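Notizen zum Vortrag »Schreibtische räumen und übergeben«, internes Treffen der Büroplanung, Standort Prillmont. Mit Fragen eine knappe Stunde, Beginn 10:30 Uhr. Folien laufen über den Rechner im Saal, Fernbedienung vorher testen.

## Einstieg

Kurz begrüßen, gleich zur Sache. Ich bin für die Tischplanung bei Delby zuständig und habe den Umzug in Prillmont von der ersten Bestandsliste bis zur letzten Übergabe begleitet. Im Vortrag geht es um den kleinen Teil davon, der am meisten Arbeit gemacht hat: was auf, in und unter den Schreibtischen liegt.

Zahlen einmal nennen und dann stehen lassen:

- 644 nummerierte Arbeitsplätze im Haus
- 319 davon wurden bis April geräumt und neu vergeben
- 11 Teamzonen
- 2 Etagen, auf denen gleichzeitig gearbeitet wurde

Die übrigen Plätze haben ihre Nutzer behalten. Auch dort wurde die Belegung geprüft, aber nichts ausgeräumt. Das wird oft verwechselt, deshalb langsam sprechen.

## Ausgangslage

Die Tische standen vor dem Umzug seit Jahren an derselben Stelle. Möbel mussten wir kaum bewegen. Trennwände, Tischplatten und Kabelklappen blieben, wo sie waren, umgezogen sind die Leute und ihre Sachen. Auf dem Plan sieht das nach wenig aus. In der ersten Fassung hatte ich pro Tisch eine Viertelstunde eingetragen, inklusive Abwischen.

Die Viertelstunde reichte für die Tische, an denen jemand schon selbst aufgeräumt hatte. Für alle anderen reichte sie nicht. Bildschirme und Tastaturen sind schnell erfasst, die stehen in der Geräteliste. Aufgehalten haben uns Dinge, die in keiner Liste stehen: Büroklammern in Schälchen, Adapter, Deckel ohne Dose, Schlüssel ohne Schild, Ausweishüllen, halbe Packungen Batterien, ein Stapel Einlegeblätter für Ordner, die es nicht mehr gibt.

*(Nächste Folie, Grundriss. Nur zeigen, die Zonen nicht einzeln vorlesen.)*

## Die Nummer am Tisch

Jeder Platz hat eine Nummer, und diese Nummer war für uns die einzige verlässliche Angabe. Namen stimmten oft nicht mehr. Teams hatten intern getauscht, ohne es zu melden, und in der Belegungsdatei Molum stand dann jemand, der längst am anderen Ende der Etage saß.

Wir haben deshalb im zweiten Anlauf alles an die Platznummer gehängt. Auf dem Karton stand die Nummer, auf dem Übergabezettel auch, und wer eine Frage hatte, musste die Nummer nennen. Den Namen haben wir erst am Schluss dazugeschrieben, nach Rücksprache mit der Teamleitung.

Erwähnen: Die Nummern laufen nicht überall in Gehrichtung. In einer der Zonen springen sie über den Gang, das hat einen halben Vormittag gekostet. Wer so etwas plant, sollte die Strecke vorher einmal mit dem Plan in der Hand ablaufen.

## Was beim Räumen auf den Tisch kommt

Die Reihenfolge, die sich am Ende gehalten hat:

1. Schubladen und Rollcontainer leeren, alles auf die Tischplatte legen.
2. Papier getrennt von allem anderen stapeln.
3. Kleinteile zusammenlegen, was zusammengehört.
4. Stiftehalter, Ablagen und Schalen leeren.
5. Kabelklappe öffnen und nachsehen.
6. Abwischen, Zettel ausfüllen, Foto vom fertigen Platz.

Punkt 3 klingt nach einer Kleinigkeit und hat am längsten gedauert. Bei uns gab es sehr viele Hüllen und Schachteln aus zwei Hälften. Die eine Hälfte lag in der Schublade, die andere im Stiftehalter oder hinter dem Bildschirm. Einzeln sehen solche Teile nach Abfall aus. In der ersten Woche sind deshalb einige davon in der Tonne gelandet, und danach kamen die Nachfragen.

Seitdem gilt: Ein einzelnes Kunststoffteil wird erst weggeworfen, wenn der ganze Tisch durch ist. Bis dahin bleibt es auf der Platte liegen, am besten vorne links, wo man es beim Weiterarbeiten sieht. Passt etwas dazu, wird es gleich zusammengelegt und kommt als ein Stück in die Tüte.
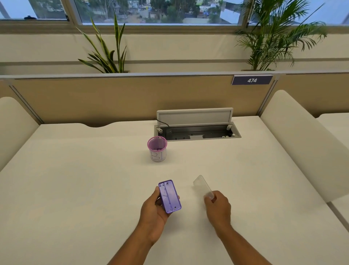
Zum Zusammenlegen selbst gibt es wenig zu sagen, ein paar Punkte haben wir trotzdem aufgeschrieben. Hälften erst nebeneinander halten und Länge und Ecken vergleichen, dann zusammendrücken. Wenn es klemmt, aufhören. Bei alten Hüllen brechen die Nasen ab, und dann hat man eine kaputte Hülle und eine Diskussion. Teile, die gleich groß sind, aber nicht schließen, kommen trotzdem zusammen in eine Tüte, mit der Platznummer darauf. Die Entscheidung trifft später der Besitzer.

Farbe hilft beim Suchen nur begrenzt. Ober- und Unterteil sind häufig verschieden gefärbt, das eine durchsichtig, das andere nicht. Wer nur nach gleicher Farbe sucht, übersieht die Hälfte der Paare. Wir haben den Teams deshalb gesagt, sie sollen nach der Größe gehen.

Bei Kratzern nichts kommentieren und nichts auf dem Zettel vermerken. Am Anfang hatten wir eine Spalte »Zustand«, die hat nur Streit gebracht. Für Geräte aus der Inventarliste gibt es sie weiterhin, für Kleinkram haben wir sie gestrichen.

## Stiftehalter

Kurzes Kapitel, aber es kommen immer Fragen dazu.

Stiftehalter gehören bei Delby zu den persönlichen Sachen, auch wenn sie irgendwann aus dem Materialschrank kamen. Viele sind beschriftet, mit Namen, Kürzeln oder irgendeinem Wort, das nur im Team verstanden wird. Aufkleber bleiben dran. Der Halter wird geleert, der Inhalt kommt in eine Tüte, die Tüte in den Halter, der Halter in den Karton. So kippt nichts aus.

Stifte werden nicht ausprobiert. Das haben einzelne Teams anfangs gemacht, mit einem Schmierzettel daneben, und dabei sehr viel Zeit verloren. Eingetrocknete Filzstifte darf der Besitzer selbst wegwerfen.

Leere Halter ohne erkennbaren Besitzer gehen in den Sammelkarton der Zone. Nach vier Wochen kommen sie zurück in den Materialschrank.

*(Falls gefragt wird, warum vier Wochen: Urlaubszeit. Mehr steckt nicht dahinter.)*

## Kabelklappen

Hier bitte etwas länger bleiben.

Die Klappe in der Tischplatte wurde in der ersten Runde an fast allen Plätzen vergessen. Man sieht sie nicht, wenn sie geschlossen ist und ein Bildschirm davorsteht. Darunter lag dann alles Mögliche: Staub, Krümel, Netzteile, Speicherstifte, eine Fahrkarte. An einem Platz fanden wir einen Spindschlüssel, der seit dem Winter gesucht wurde.

Unsere Anweisung dazu:

- Klappe ganz aufstellen, mit der Hand nicht blind hineingreifen.
- Fest verlegte Kabel bleiben drin und bleiben eingesteckt.
- Lose Ladegeräte herausnehmen und beschriften.
- Die Wanne nur trocken auswischen.
- Klappe wieder schließen und prüfen, ob kein Kabel eingeklemmt ist.

Der letzte Punkt kam nach einer Beschwerde dazu. Ein eingeklemmtes Kabel merkt man beim Schließen kaum, die Klappe steht dann nur ein wenig hoch. Später stellt jemand eine Tasse darauf.

Für Defekte gibt es den Ko-Zettel. Ko ist unser Formular für kleine Mängel am Möbel, eine Seite, Platznummer oben, Ankreuzfelder darunter. Häufig angekreuzt wurden Scharniere an der Kabelklappe und lockere Wandschilder. Beides erledigt die Haustechnik im Rundgang, dafür muss man kein Ticket aufmachen. Leere Zettel liegen am Empfang jeder Etage. Das bitte ausdrücklich sagen, danach wird jedes Mal gefragt.

## Trennwände

Stoffwände absaugen, nicht feucht abreiben. Nadeln herausziehen, bevor gesaugt wird. Was an die Wand gesteckt war, kommt in einen Umschlag, flach in den Karton, obenauf. Kinderbilder und Postkarten nie falten, auch wenn der Umschlag zu klein ist. Dafür gibt es die großen.

Das Schild mit der Nummer bleibt immer am Platz. Zwei Teams haben ihre Schilder mitgenommen, weil sie an der alten Nummer hingen. Verständlich, hat uns aber die komplette Zuordnung in diesen Reihen durcheinandergebracht. Die Schilder sind wieder da, wo sie hingehören.

## Übergabe

Ein Platz gilt als übergeben, wenn der Zettel unterschrieben ist und die Kartons weg sind. In Molum wird er erst danach auf »frei« gesetzt. Wir hatten Fälle, in denen der Platz schon als frei angezeigt wurde und noch zwei Kartons unter dem Tisch standen. Die neue Nutzerin hat sie dann selbst auf den Gang geschoben, und von dort waren sie zwei Tage lang nicht aufzufinden.

Kartons nur bis zur Griffkante füllen. Papier und Kleinteile getrennt, Tüten mit Kleinteilen immer nach oben. Wer am neuen Platz ankommt, sucht zuerst nach dem Ladegerät und der Brille, die Ordner haben Zeit.

## Was wir ändern würden

Offen ansprechen, die anderen Standorte planen gerade ihren eigenen Umzug.

Die Viertelstunde ist zu knapp. Ich würde jetzt vierzig Minuten ansetzen und die Tische, die schneller gehen, als Puffer nehmen. Außerdem würden wir die Tüten früher bestellen. Zu Beginn hatten wir nur eine Größe, und in der sind kleine Teile verschwunden.

Die Erinnerung an die Nutzer ging einmal per Mail heraus und wurde wenig gelesen. Besser lief es mit einem Zettel auf der Tastatur am Nachmittag vorher. Auf dem stand nur: Platznummer, Uhrzeit, »Bitte auch unter die Kabelklappe schauen«.

Noch offen ist die Frage, wohin mit den Fundstücken ohne Nummer. Zurzeit stehen sie in zwei Kisten im Lager neben der Poststelle. Ich hätte gern eine Regel, die für alle Standorte gilt, und nehme Vorschläge dazu mit.

## Fragen

Wahrscheinlich kommen:

- **Wer haftet für verlorene Kleinteile?** An die Personalabteilung verweisen, nicht selbst antworten.
- **Darf man den eigenen Tisch selbst räumen?** Ja, und es ist uns am liebsten. Der Zettel muss trotzdem ausgefüllt werden.
- **Gibt es die Vorlagen?** Ja, Übergabezettel und Packanleitung liegen im gemeinsamen Ordner unter »Prillmont«. Link steht auf der letzten Folie.
- **Werden die restlichen Plätze auch noch geräumt?** Im Moment nicht geplant.

Ausgedruckte Übergabezettel liegen vorne auf dem Tisch, beim Hinausgehen mitnehmen lassen.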